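Tuesday, December 30, 2025

# Checklist for hand-held gripper work on beds and soft surfaces

This list is for the people who do cloth tasks with the hand-held grippers in the Plidstead rooms. It replaces the sheet from June. Use it together with the Wanyama house rules, which say more about doors, stairs and electricity and very little about fabric.

Please mark each line with **OK**, **Fix** or **N/A**. If you write Fix, write also what you saw. A single word such as "loose" does not help the next person, who doesn't know which part was loose.

## 1. Before you take the gripper in your hand

- [x] Battery seated fully in the base. **OK**
- [x] Indicator light on the head is on. **OK**
- [x] Labels on head and handle are present and not peeling. **OK**
- [ ] Label text can be read at arm's length. **Fix**
- [x] Jaws open and close fully three times with no cloth in them. **OK**
- [x] No thread, lint or hair in the jaw joint. **OK**

*Comment on labels:* I ask for darker ink. On several units the letters became pale, and at arm's length I can't be sure which unit I am holding. The unit number must be the same on the head and on the log, so a pale label makes the log weak also. Stikeo has the printer and can make new ones on the same day.

*Comment on the jaw joint:* Knit fabric leaves small fibers. Clean with the dry brush. Do not blow into the joint, and do not use a wet wipe near the contacts.

## 2. The bed

- [x] Mattress does not slide when you press on the edge with your knee. **OK**
- [x] Sheet covers the surface where the garment will lie. **OK**
- [ ] Sheet pulled smooth at the far end. **Fix**
- [ ] Surface free of small objects. **Fix**
- [x] Enough light from above, no strong shadow from the operator. **OK**

*Comment on the sheet:* Long creases are acceptable. A mound of loose fabric is not a danger for the person, but the jaws can take the sheet together with the garment, and then the whole sheet comes up and whatever lies on it moves too. If you can't pull it smooth, keep the garment in the near half of the bed.

*Comment on small objects:* The old sheet said "no sharp objects", and I think this was too narrow. A clip, a ring of tape, a book or a cable end can also go under the cloth and come up with it. My proposal is that the surface holds the garment and the sheet only. Until this is agreed, mark Fix and move the objects to the shelf.

## 3. Hand and arm

- [x] Forearm bare, or the sleeve is tight at the wrist. **OK**
- [x] No bracelet or watch on the working arm. **OK**
- [x] Index finger at the trigger, other fingers closed around the grip. **OK**
- [x] Free hand away from the jaws while they close. **OK**
- [ ] Operator changes position before the back gets tired. **Fix**

*Comment on position:* A bed is low. When you stand and lean over it, the back works more than the arm. Kneel on the floor mat or sit on the low stool. The longest session allowed is 60 minutes, with a break inside it, and the break is not optional. Write the time of the break in the log.

## 4. Taking the cloth

For a shirt with a collar, grip beside the collar and take a small fold. The collar itself has more layers, and the jaws can slip on it.

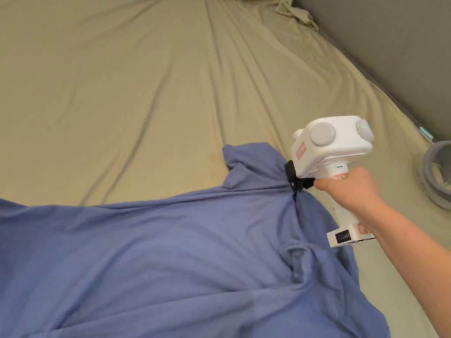 Duygu Aydoğan

- [x] Jaws come to the cloth from above or from the side, and do not push into the mattress. **OK**
- [x] Only the garment is in the jaws. Check with your eyes before you lift. **OK**
- [x] Buttons, zippers and hooks are outside the grip. **OK**
- [x] Trigger is pressed smoothly, with no second hard squeeze. **OK**
- [ ] Log says which part of the garment was gripped. **Fix**

*Comment on the log:* I looked at 13 log pages and many of them say only "shirt". Please write "shirt, beside collar" or "shirt, lower hem". It takes a few seconds more.

*Comment on the second squeeze:* New operators often press again when the cloth is already held. The grip does not become better and the finger becomes tired. If the cloth slips, open the jaws, put the fold right with the free hand, take the hand away, and close again.

## 5. Lifting and pulling

- [x] Lift slowly until the cloth is tight between the jaws and the part that still lies on the bed. **OK**
- [x] Stop if the sheet starts to move with the garment. **OK**
- [x] The garment does not hang over the handle or cover the battery display. **OK**
- [x] The wrist stays straight — turn from the elbow if you need a different angle. **OK**
- [ ] Path of the gripper is free on both sides. **Fix**

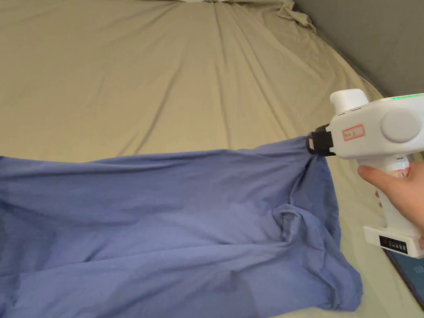 *Blue cloth held at one corner and drawn tight, right hand on the grip.*

*Comment on the pull:* A ridge in the cloth shows you where the force goes. When the ridge points to the jaws and the rest lies still, you can continue. When the folds twist around each other, lower the cloth, open, and start again from the flat position. Do not try to shake the twist out with the gripper in your hand. The head is heavy enough to hurt a wrist.

*Comment on the free path:* Where the bed meets a wall or a panel, work from the open side. Leave a hand's width between the head and the wall. Damage to the caps on top of the head is easy to miss, so look at both caps after any contact and write it down, even if you see no mark.

## 6. After the session

- [x] Jaws opened, cloth removed by hand. **OK**
- [x] Gripper placed on its stand, not left on the bed. **OK**
- [x] Battery level written in the log. **OK**
- [ ] Garment checked for pulled threads at the grip point. **Fix**
- [ ] Cycle count written in the log. **Fix**

*Comment on the cycle count:* Jaw pads are changed at 2000 cycles. Unit 485 has no count in its log for the last sessions, so I can't say how far it is. Until the pads are inspected, please treat this unit as due and use another one.

*Comment on garments:* Some fabrics show the grip only after they rest for a while. Check once at the end and once more when you fold the garment for the box.

## Open points

| Point | Who | State |
|---|---|---|
| New labels with dark ink | Stikeo | Asked |
| Shelf for small objects beside each bed | Plidstead rooms | Open |
| Rule "garment and sheet only" added to house rules | Wanyama | Proposed |
| Pad inspection, unit 485 | Brovus | Open |
| Log page with a field for the grip point | D. Aydoğan | Draft ready |

If you don't agree with one of my Fix marks, write your reason in the margin with your initials. I will read it before the next version. Please do not change the mark itself — we need to see both opinions on the page.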